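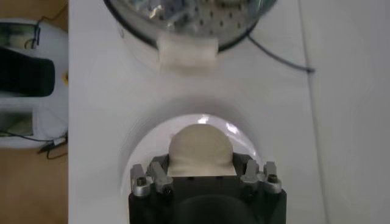

Visodwood Community Hall, shared kitchen. Walk-through checklist with comments, September. The kitchen is hired out by the half day and is used by a bread class, a soup lunch and a great many birthday parties, all of whom believe one of the others broke the drawer. Food left out came up again this round. A pale, round-topped bun with a slightly lumpy surface is a pleasant thing to meet in a kitchen, but the rule is the same for buns as for chicken salad: cover it, label it or eat it. Items are marked OK, FIX or WATCH. WATCH means I didn't like it but couldn't find the rule.

1. Entrance and exits

1.1 Back door opens fully from inside without a key: OK. It opens with enthusiasm. The stop is missing, and the wall behind the door now has a handle-shaped dent.
1.2 Exit route clear: FIX. Eleven months of the year this is folding chairs. This time it was folding chairs and a papier-mâché volcano.
1.3 Exit sign lit: OK.
1.4 Floor mat flat: FIX. One corner curls up. Somebody taped it down with gift-wrap tape, and the corner won.

2. Fire

2.1 Extinguisher on bracket, gauge in the green: OK.
2.2 Extinguisher visible: FIX. It is behind the apron hook, which holds every apron ever donated to the hall. Move the hook.
2.3 Fire blanket by the range: OK. Still in its pouch. Please stop storing the takeout menus in there with it.
2.4 Range hood filter: FIX. Last cleaning on the card is initialed, but the initials don't match anyone on the key list. The filter suggests a ghost with low standards.

3. Electrical

3.1 Outlets by the sink trip when tested: OK on both.
3.2 Cords free of cuts and scorch marks: FIX. The Zein toaster has a soft spot near the plug. Tagged and put in the office. It was back on the counter by 4 p.m. Tagged again, this time with the plug inside a locked cash box.
3.3 No daisy-chained power strips: FIX. Found 2, plugged into each other behind the coffee urn.
3.4 Countertop appliances have room to vent: WATCH. The urn is pushed up under the cupboard, and the cupboard is starting to peel. Pull it forward when it's on.

4. Steam, hot surfaces and hot water

4.1 Lids lifted away from the face: WATCH. This is a habit and can't be inspected, so I have put up a sign. Tilt the far edge up first and let the steam go toward the wall.
4.2 Tongs and dry mitts within reach of anything that steams: FIX. There were four left-hand mitts in the drawer. I have no theory.
4.3 Steamers and kettles set back from the counter edge: OK.

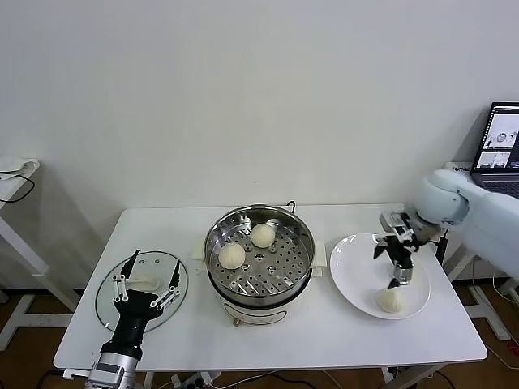
Item 4: steamer open, two buns on the tray, glass lid held partly lifted to the left.

4.4 Water level checked before switching on: WATCH. See sign. Yes, another sign.
4.5 Hot tap no hotter than the posted limit: OK. The posted limit has been splashed so often that I had to look it up in the binder.

5. Cold storage

5.1 Refrigerator at or under 40 degrees: OK.
5.2 Everything labeled with name and date: FIX. One tub reads "DO NOT." That is the complete label. I did not.
5.3 Door seal clean and tight: FIX. The Retthorpe unit lets go at the bottom corner. A replacement seal costs 60 dollars, and a new refrigerator costs rather more than 400.
5.4 Freezer free of mystery: not on the official form. I would still mark it FIX.

6. Cleaning and chemicals

6.1 Spray bottles labeled: FIX. The blue one is window cleaner. The other blue one is also blue.
6.2 Chemicals stored below food: OK, after I moved the Trilonley degreaser off the flour shelf.
6.3 Mop hung up to dry: FIX. It was standing in its bucket, head down, like someone getting over bad news.

7. First aid

7.1 Kit complete: FIX. There are 10 eye pads and no adhesive bandages apart from the dinosaur ones. Dinosaur bandages count, but reorder the plain.
7.2 Burn instructions posted: OK. Cool running water, no butter. Someone has written "margarine?" in pencil. No.

Sign-off

Passed with fixes. Groups are asked to read items 1.2, 3.3 and 5.2 before their next booking. The volcano may be collected from the office.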